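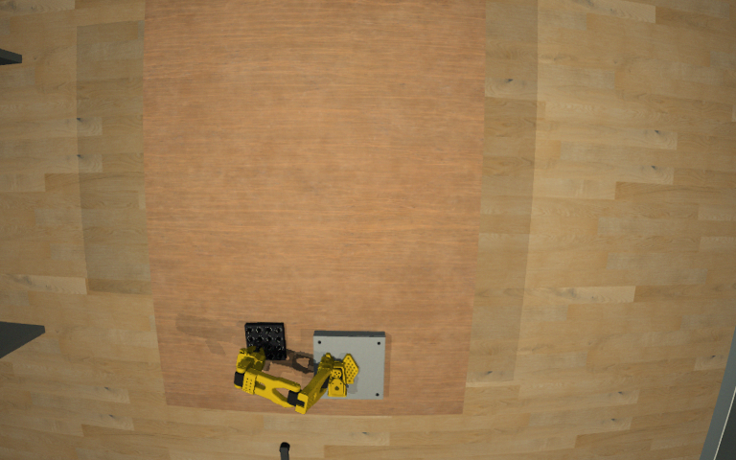
4 min read · 5 replies · Category: Refinishing and Surface Care

Red-brown tabletop over honey plank floor: refinish the table, the floor, or neither?

Posted by trasard_house_office
The Trasard residence hall is reviewing the furnishings of its ground floor reading room before the fall term, and I have been asked to bring a recommendation to the house office by the end of April. The principal item is a large rectangular table with a reddish-brown grain. It stands on a plank floor of a lighter, honey tone with small dark knots. Several residents have remarked in the annual survey that the two woods do not agree with one another. Others did not mention it at all.

Three courses are under consideration. The first is to strip the top and restain it closer to the floor. The second is to sand and tone the floor. The third is to leave both as they are and place a rug between them. The table was last finished with an oil-based varnish. The floor has a water-based coating, and I do not have the name of the product.

The sum approved for the room is $1,817, and it must also cover the replacement of two reading lamps. Members with experience in shared or institutional buildings are invited to comment.

Reply from rotich_joinery
We would advise against restaining the top. A red-brown wood does not become a honey-colored wood by removing the varnish. The color is in the timber as well as in the finish, and a lighter stain cannot be laid over a darker ground with any success. Bleaching is possible with a two-part wood bleach, but the results on a large surface are uneven and the process should not be carried out in an occupied building.

Our shop receives perhaps one such request each season. In most cases the client is better served by a light scuff with 320 grit and a fresh coat of satin varnish. A glossy top exaggerates the red. A satin top quiets it considerably.

Reply from MuntherMajali
I must respectfully disagree with part of the above. Between 2-part bleach and doing nothing there is a good deal of ground. A glaze with a slight green or raw umber cast, applied over a sealed surface and then topcoated, will draw the red toward brown. I have done this on library tables in two buildings and the work has held up under daily use. It does require a test panel, and the underside of the table is the proper place for one.

On the floor I would do nothing whatever. Sanding a plank floor to correct a color that only some residents dislike is a poor use of funds, and every sanding removes thickness that cannot be put back.

Munther Majali

Reply from rotich_joinery
The glaze method is sound in skilled hands. Our concern is wear. At the front edge, where forearms rest, the topcoat thins first and the glaze goes with it, and the original red then shows as a band. We have been asked to repair that condition more than once. If the house office proceeds in this manner, it should budget for recoating the edges.

Reply from upper_landing
May I speak for the third course. Our own common room has a table and floor of quite different colors, and a flat woven rug in a gray-blue has settled the matter at modest cost. The rug should extend at least 20 inches past the table on every side so that chairs remain on it when drawn back. A rug that is too small looks like an error and catches the chair legs besides.

Please also confirm that the pad beneath is approved for water-based coatings. Certain rubber pads leave a yellow stain. Ours did, in the old dining room, and the mark remains.

Reply from MuntherMajali
I have no objection to a rug, although I would not describe it as settling the matter. It covers the floor, and the floor is the better looking of the two surfaces.

To the original poster: before any decision is made, view the room at different hours. Warm bulbs push a red table further toward red. As the lamps are to be replaced in any case, I would replace them first - a neutral bulb may alter the residents' opinion for very little money.

Reply from trasard_house_office
The replies are appreciated. The house office met on Wednesday and has agreed to purchase the lamps first and to defer the table. A glaze sample will be prepared on the underside, as Mr. Majali suggests, and Rotich's remarks on the front edge have been entered in the maintenance record. The rug remains under discussion - the preferred color was not agreed upon.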